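Convocatoria de participantes: estudio de clasificación y recogida de objetos de sobremesa
Prireck, área de ergonomía doméstica. Sede de Clemton
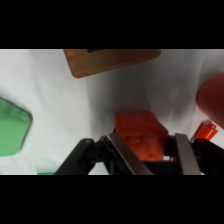
¿Hace falta experiencia previa en organización u orden del hogar para inscribirse?
Ninguna. Se admiten personas sin formación específica; el procedimiento se explica al inicio de la primera sesión y se entrega por escrito.

Objeto del estudio
Prireck busca participantes para un estudio sobre la forma en que las personas adultas agrupan, apartan y guardan objetos pequeños repartidos sobre una superficie cubierta con tela. Los conjuntos de trabajo combinan bloques de madera, artículos blandos de tejido y piezas rígidas de distintos tamaños. Interesa el criterio de agrupación (material, color, forma o uso), el orden en que se retiran los objetos y los cambios de criterio durante la tarea.

Tareas
Cada participante completa 2 sesiones en días distintos. En la primera se clasifica el conjunto sin instrucciones de criterio. En la segunda se recibe un criterio fijado por el equipo y se guardan los objetos en las cajas Cumora asignadas. Las piezas que no encajen en ninguna categoría se dejan sobre la tela y se anotan en la hoja de incidencias. No se valora la rapidez. Al término de cada sesión se cumplimenta un cuestionario breve.

Duración y lugar
Cada sesión ocupa una mañana o una tarde, con pausa intermedia. El estudio se desarrolla en la sala Chauhan, planta baja, con acceso sin escalones. Las sesiones comienzan en mayo y se reparten en turnos según la disponibilidad indicada en la solicitud.

Requisitos
Edad mínima de 18 años.
Visión normal o corregida con gafas o lentillas.
Capacidad para distinguir rojo, naranja y verde; se realiza una comprobación previa.
Movilidad suficiente en ambas manos para coger y depositar piezas pequeñas.
Comprensión de instrucciones escritas en español.
Disponibilidad para asistir a las dos sesiones completas.

Quedan excluidas las personas que hayan participado en el estudio piloto de Clemton y el personal en plantilla de Prireck.

Condiciones
Se ofrecen 80 plazas. La compensación es de 40 euros por sesión, abonada mediante transferencia tras la segunda; la asistencia a una sola sesión da derecho a la parte correspondiente. Los gastos de desplazamiento no se reembolsan. Se ruega acudir sin anillos ni pulseras y con las mangas recogidas.

Tratamiento de datos
Las sesiones se graban. Los registros se identifican mediante código y se almacenan separados de los datos personales. La participación es voluntaria y puede interrumpirse en cualquier momento sin justificación. El consentimiento informado se firma antes de la primera sesión.

Solicitud
Las personas interesadas deben presentar el formulario de inscripción en la recepción de la sede, con indicación de mano dominante y turnos posibles. Las plazas se asignan por orden de entrada, hasta completar cada turno. Las solicitudes incompletas no se tramitan.

Responsable del estudio: Prasert Duangkaew
Publicado el 21 de enero de 2023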